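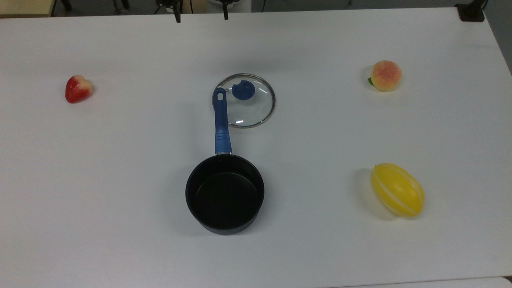

Slide 1. Play fruit, small saucepan and glass lid on the white table.

November 6, 2022
By Emmanuel Mrema

Notes for the talk on setting up a play kitchen corner, Kukthorpe hall

Start with the table before saying a word about what to buy. Leave the slide up. Strawberry, peach, yellow melon, one pan with its lid. Ask people how many of them have a play kitchen at their group with more than this in it. Most hands will go up. Then ask how many of them can get to the bottom of the box.

Point 1. Put out less.
At Chege we had 170 pieces of play food in two crates. The children tipped the crates out and walked off. In August we packed nearly all of it away and put out three fruits and a pan. They stayed at the table longer and they talked more. I did not time it, so don't claim a figure if asked.

Point 2. Space between things.
Look at the strawberry on the left, with plenty of clear table between it and the pan. A child can reach for it without knocking anything. If you have a long table, use the length. A plain top is easier than a patterned cloth. We tried a checked cloth from Drelia and small things got lost on it.

Point 3. The pan.
A small one with a blue handle and a dark inside. Things to say:
– Children under three use the pan more than any plate or cup.
– The lid is glass, so it needs a grown-up close by. If your group is very young, leave the lid in the cupboard.
– Handle with a hole near the end, so it can go on a hook. Hooks at child height get used. Hooks at adult height don't.
– Put the lid beside the pan and leave the pan empty. Let them decide what goes in.

Someone will ask about real pans against toy ones. My answer is that a small real pan lasts, and the weight is part of the interest. Check the rim and the handle fixing every term.

Point 4. The fruit.
Strawberry has a pale end and specks for seeds. Ask the room what words a three-year-old might use for it. Red, pink, spotty, pointy. Then the peach, then the melon. Don't correct a child who calls the melon a lemon – ask what they would cook with it.
Wipe artificial fruit with a damp cloth after each session. Anything with a split goes in the bin the same day.

Point 5. Money. Keep this short.
The full refit at Chege cost £2,385, and £583 of that went on shelving from Priron. The food and pans were a very small part. If the budget is tight, spend it on shelves with open fronts and buy the rest second-hand.

Pause for questions, around 2 minutes. Likely ones:
Storage. One tray per set, label on the front.
Changing things over. Every fortnight, one item out and one in.
Mixed ages. Separate table for the under-twos, soft items only.

Last part. Ask each table to write down five things they would keep from their own kitchen corner. Collect the sheets before the tea break and read a few out afterwards. Leave the handouts by the door.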